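Brurkden Hall Art Club
Minutes of the meeting held 7/8/22 in the Ambrose Room

Last meeting's minutes were agreed with one correction: the Wultano paper order was 45 sheets, and we did get every one of them.

1. Summer poster day
What a lovely day it was! The hall took 37 posters for the corridor and they look wonderful, especially the big sunflower by the stairs. Agreed to leave them up through the holidays and do it again next June, with a longer lunch.

2. Sorting the pens
Everyone was keen to get going on this (it has been on the list for ages). Agreed that the coloured markers will live in clear plastic tubs so people can see what's in them before they sit down. Caps to be matched to pens as we go, and anything that won't write goes straight in the bin. 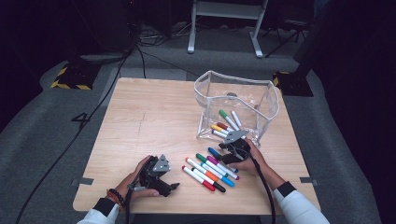
Item 2: white-barrelled markers on the table and in the clear tub.

The next tables to do are the two by the window. Crayons and chalks will stay in the old tins, which people are fond of.

3. Trip to Braltero
Great excitement about the print workshop. The minibus has 5 seats left, so names on the sheet please. Bring an apron and a packed lunch.

4. Any other business
The sink tap is dripping again; to be reported to the hall office. More brushes wanted, small ones mostly.

Meeting closed after tea and a very good lemon cake.

© Brurkden Hall Art Club | Contact us | Back to top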